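Fondine Chapter Timings, release 2

Chapter start and end times for spoken history books, mostly war memoirs and campaign histories. Maintained by Tarek Benjelloun. Last update: 25 October 2026.

What is inside

The file chapters.csv has 2504 rows, one for each chapter. In 2268 of them the times were checked by ear. The other rows come directly from the Verov aligner and have the value "auto" in the column check. There is no audio in this package, and no text of the books. 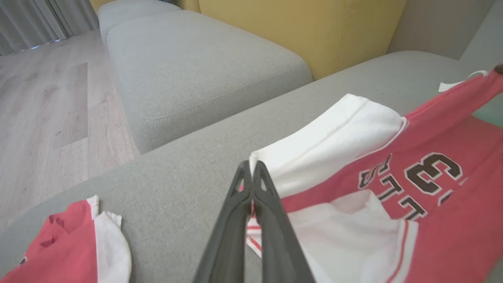 Red garment with a white hood, on a light gray sofa.

Columns

book_id - short code of the book, same as in books.csv
chapter - number as spoken by the narrator, not as printed
start, end - seconds from the beginning of the recording
narrator_id - empty if the publisher gives no name
check - ear, auto or open

Forewords and maps notes have chapter 0. If a book has two forewords, they are joined in one row. Please be careful with the Kerent editions: they repeat the last sentence of a disc at the start of the next disc, and I did not remove this repetition from the times.

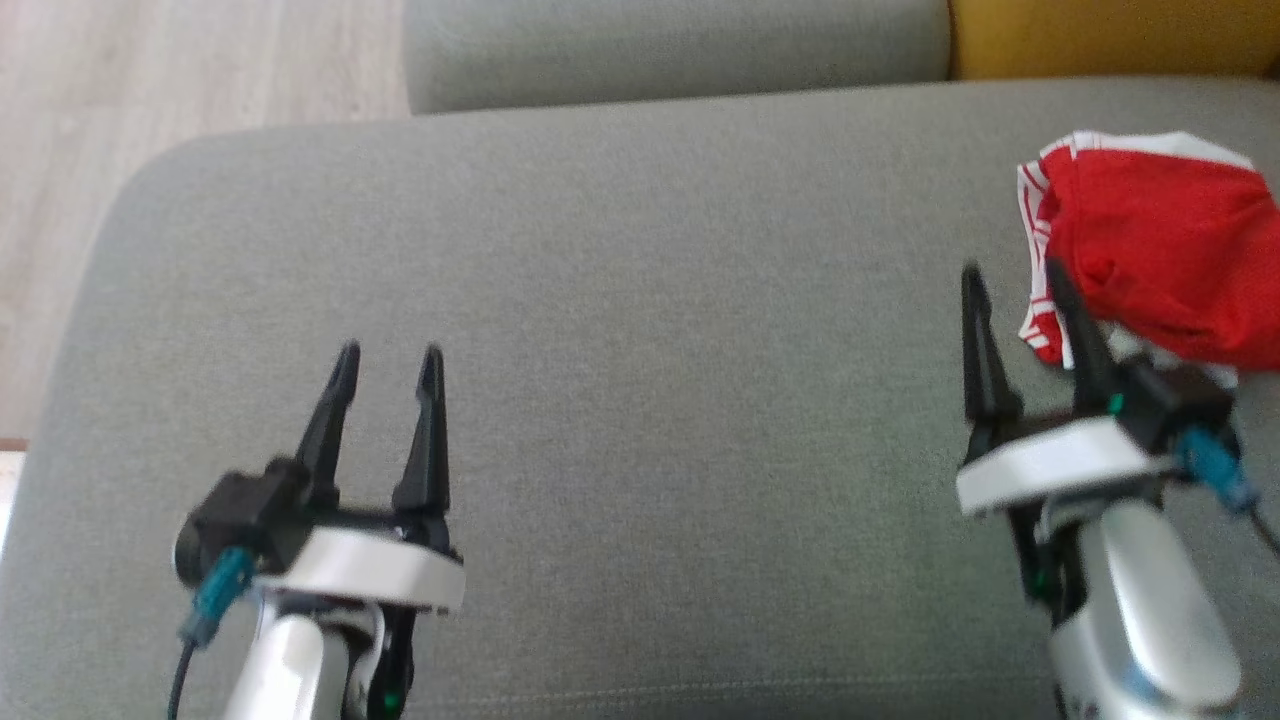
The check column is also shown by color in the spreadsheet version, timings.xlsx. Rows with "ear" have no fill and rows with "auto" are light gray. For "open" I took a mustard yellow, quite near to the cushion at the top right in the photo, so these rows are easy to find when you scroll. The colors are lost if you save the sheet as CSV.

Known problems

Some narrators read the footnotes inside the chapter and some read them at the end. In the Alaoui recordings both happen in the same book, so the chapter length should not be compared with the page count.
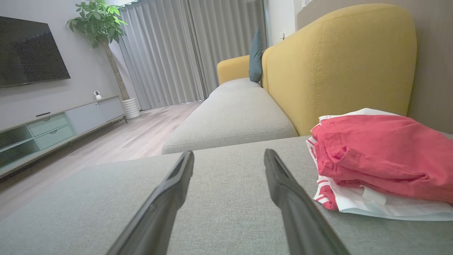 The same is true for battle orders and lists of units, which are often shortened in the spoken version. I marked the cases I know in notes.txt, but the list is not complete. Corrections are welcome - please send book_id, chapter and the new time in seconds.

Changes since June: two books added, narrator_id filled where it was missing, wrong end times corrected in the Alaoui part.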